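Caring for Your Bath: Guidance for Residents
Tistcombe Housing Association, Home Maintenance Pages

Most of the baths in our homes are made of acrylic or enamelled steel. Both are hard-wearing, but each can be spoiled by the wrong cleaner. Please read this page before using any new product, and keep it with your tenancy papers.

Knowing which bath you have

Tap the side of the bath with a knuckle. Enamelled steel rings and feels cold to the hand. Acrylic gives a duller sound and feels slightly warm. A magnet will hold to steel and will fall away from acrylic. Residents of Yoshida Court have acrylic baths throughout.

Weekly cleaning

Rinse the bath with warm water and wipe it with a soft cloth and a little washing-up liquid. Work from the rim down to the waste, rinse again, and dry with a clean towel. Drying matters most in our area, where the water is hard and limescale forms within days.

Do not use scouring powder, wire wool or the green side of a washing-up sponge. Bleach should not be left standing on either surface. Nail varnish remover and paint thinners will damage acrylic at once and the mark cannot be polished out.

Limescale

Mix equal parts of white vinegar and warm water. Lay a cloth soaked in the mixture over an acrylic surface for ten minutes, then rinse thoroughly. Vinegar should be kept off enamel, which it will dull in time. For enamel, choose a cleaner whose label states that it is suitable.

Never mix vinegar, or any descaler, with bleach. The two together give off a harmful gas.

Slow drainage

Lift out the waste cover and remove any hair with a bent wire or a plastic drain strip. Put 100 g of bicarbonate of soda into the waste, follow it with a cupful of vinegar, leave for half an hour and flush with hot water from the tap. Boiling water should not be poured into a bath of any kind. If the water still drains slowly after a second attempt, please report it as a repair.

Taps and coloured fittings

Chrome may be cleaned with the same diluted vinegar, provided it is rinsed within a minute or two. Matte black taps need more care. Their finish is a coating, and acids, polishes and abrasive creams will leave pale patches that cannot be put right.

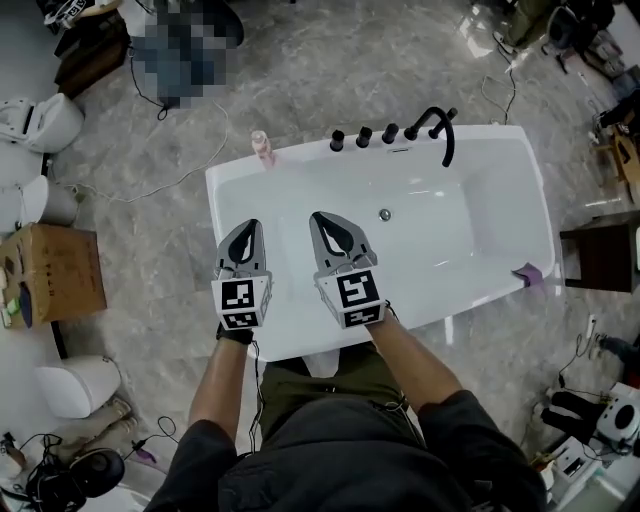

Wipe coated fittings with a damp microfibre cloth after use and dry them straight away. Where scale has already formed around the base of a spout, hold a cloth wrung out in warm soapy water against it until the deposit softens, and repeat over several days if necessary. Bottles of shampoo and bath oil are best kept off the rim, as drips that dry beneath them can stain.

Sealant

Check the sealant in November, before windows are kept shut for the winter. Light mould can be treated with a bathroom mould spray used according to its label, with the door closed and the window open. Sealant that has split or come away from the wall should be reported. Residents who wish to renew it themselves should fill the bath with water first and leave it full for 12 hours while the new sealant cures.

Questions about this page may be addressed to Soledad Crenshaw, Home Maintenance Officer, at the Tistcombe office.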